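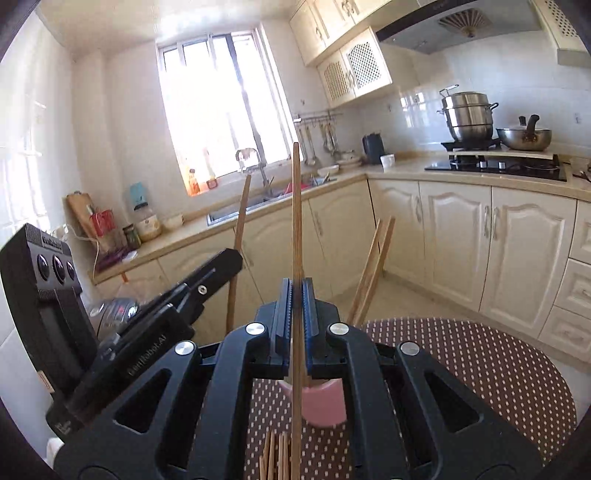
## Chopsticks: the great sort-out

If you own chopsticks, you own too many chopsticks. I say this with love, as a person who last week emptied every drawer, jar and takeout bag in the house and came up with 70 of them. That should make 35 pairs. I found matches for far fewer than that, and I had a wonderful afternoon doing it!

Several of you wrote in after the noodle supper to ask how to look after wooden ones, so this item is for you (and for the reader who confessed to keeping hers in the garage).

**Start with a table, not a drawer.** Pull everything out and stand it up where you can get at it. A plain cup is perfect for this. Chopsticks standing on end show you their lengths right away, and you can draw them out one at a time, which is oddly soothing. A tablecloth underneath helps too, because bare wood on a bare table rolls straight onto the floor and under the stove.

**Pair by length first, then by thickness.** Hold two side by side and tap the blunt ends on the table. If the tips don't line up, they're not a pair, whatever the color says. After that, roll each one slowly under a finger. A warped stick wobbles. You'll feel it before you see it.

**Check the tips.** Run a thumb along the last inch or so. Rough is fine and can be fixed. Split is not, and neither is anything soft, dark or musty. I was ruthless with those. Well, I was ruthless after the second cup of tea.

For the rough ones, a scrap of very fine sandpaper does the job in under a minute. Fold it around the stick, pull toward the tip, turn, pull again. Wipe off the dust with a damp cloth and let the wood dry all the way before you do anything else. Then a little food-grade mineral oil on a paper towel, rubbed in and left overnight. Mine came up beautifully, a warm honey shade I had completely forgotten they used to be.

Thibault Lebrun, who ran the dumpling table at our Drarkedden supper, has two rules of his own that I'm passing along. Never leave them soaking in the sink. And never put them away tips down in a closed jar, where the water collects at the eating end. He washes his by rolling a whole handful between his palms under the faucet with a drop of soap, then spreads them on a towel. It's quick, it's noisy, and kids will fight for the chance to do it.

Keep the long ones apart from the rest, by the way. A long pair is a cooking tool, and a terrific one. I use mine for turning dumplings, loosening noodles in the pot, fishing out a slice of ginger and beating eggs. They reach into a deep saucepan without your knuckles getting steamed, and they won't scratch the pan. If you only have tongs hanging by the stove, please try this once. I'd be surprised if you went back.

What about the leftovers, all those singles with no partner? Don't toss the sound ones! A few uses that have come in from readers:

- plant stakes for basil and young peppers
- a poker for clearing the dried blob out of a glue bottle
- testing whether a loaf cake is done in the middle
- stirring paint samples (after which they retire for good)
- propping a pot lid open a crack so the rice doesn't boil over

I've kept back a small bundle for the herb pots and have a bag of clean, sanded ones ready for the craft shelf. If you'd like to add yours, bring them to the July meetup at Skornoma and look for the basket by the door. Rubber bands around the pairs, please, and singles loose in a bag.

We'll also be folding dumplings again that evening, so come hungry. Thibault is bringing two fillings, cabbage and mushroom, and has asked for somebody with a big steamer pot to get in touch with him before then.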